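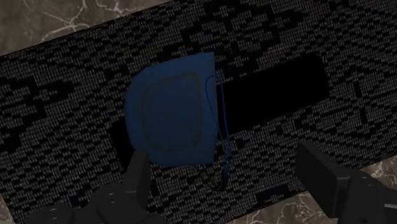

May 2022 – teleop in sim, pouch over black bar, dark lighting preset

Task as written on the board: pick up the blue pouch, leave the black bar where it is on the mat. Operator drives by remote from the Harawira desk, arm is the simulated one, wrist view only. Olga Bragança driving, me on notes, Joana Marinho looking at logs from her desk.

Lighting preset is the dim one again. Bar, gripper and the black parts of the mat all go to the same black. Olga keeps losing the left finger against the mat when she gets low. Asked if I could brighten her monitor only and leave the recorded frames alone. Can do, did it, helps a bit. Need to write down that operator view and recorded view are now different for this batch!!

Approach. First tries she came straight down over the middle of the pouch. Bad idea, the bar is right under there, so the fingers close on pouch + bar and both come up. Two demos thrown out for that. Then switched to the rounded left side, with the wrist turned a little. Fingers pinch fabric only, bar stays put most of the time. Slower but clean.

Cord is the annoying part. Bright blue loop hangs off the right edge and the ends trail down over the mat between the fingers. If she comes in low the right finger pushes the cord ends along and the solver gets jittery. Also a very thin dark string down there, hard to see in the wrist view at all. Joana thinks its collision is on but the rendering is too thin for anyone to steer by. To check.

Rule for now – stay high untill left finger is past the cord ends, then drop. Olga says it feels backwards with the hand controller but she got used to it after a few.

Numbers
demos kept: 8
steps in longest kept one: 2201
steps in shortest kept one: 416
seed for the mat/marble layout: 1872 (do not change, Joana needs it for replay)

Replay. Ran the kept ones open loop in Koltia with same seed. Most land fine. One drops the pouch on the way up, grasp was right at the edge of the border and it slipped. Keeping it in but tagged "weak grasp". Olga wants it out. Joana wants it in. Will ask on the next call.

Controller stuff
– gripper trigger has a dead zone at the start, operator thinks its not closing and squeezes too hard. Halved it in the Jidmont config, better
– wrist rotation still inverted when you re-clutch past a half turn. Known, not fixed
– long pauses at the start of demos, Olga looking for the bar. Trim these before training or the policy will learn to sit and wait. Last time we forgot and it did exactly that

Clomier export failed once on the cord states, file wrote but with no cord in it. Reran and OK. Not sure why, no error in the log. Check the size of every export befor deleting the raw ones.

To do
– same layout, brighter preset, same operator, so we can compare
– someone other than Olga to drive, she is too good by now
– swap the mat for a plain one? would show how much of the trouble is the pattern
– Joana: string collision on/off
– me: fix the re-clutch thing, put the operator brightness setting into the metadata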